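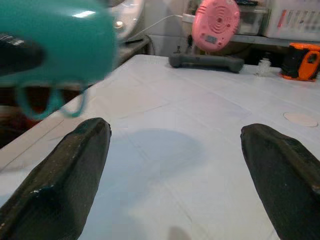 Rajkumari Tyagi wanted to know, before she would sign for the training, whether she was still expected to do her old job once the Bammont cell was doing it too. Yes, and slightly more of it. This section covers the handover of the sorting table from a person to a machine and, several times a shift, back again.

4.2 Starting the shift

1. Check that the key switch is set to HOLD. If the night crew left it in RUN, set it to HOLD and write their initials in the log. They do the same for you.

2. Look over the table. The arm will try to pick up anything it finds there, including your lunch.

3. Wipe both finger tips with a dry cloth. No solvent.

4. Press HOME and stand behind the yellow line until the arm stops. This takes up to 30 seconds and feels longer.

5. Turn the key to RUN. The lamp goes from amber to green. If it goes from amber to amber, see 4.4.

Note: The cell sorts roughly 80 items an hour. The old hand target was 113. Management at Paderport is aware of the difference and has asked that it not be raised again at the morning meeting.

CAUTION: Never reach between the fingers while the lamp is green. The grip is gentle by machine standards, and those standards were not written with knuckles in mind.

4.3 When the arm asks for help

1. A double chime means the arm has an item it can't place. You have 2 minutes before it chimes again, louder.

2. Turn the key to HOLD.

3. Take the item, sort it by hand, and enter the bin number on the panel. Your entry counts as training data. It does not count toward your hourly figure (Evander Baird has asked, in writing, twice).

4. Turn the key back to RUN.

Note: Job titles changed in July. "Sorter" is now "Cell Attendant." The pay grade is the same and so is the stool.

4.4 Amber lamp after start-up

Return to HOLD and repeat steps 2 to 5 once. If the lamp is still amber, leave the key in HOLD, call Begoñe Lorente in maintenance, and sort by hand until she arrives.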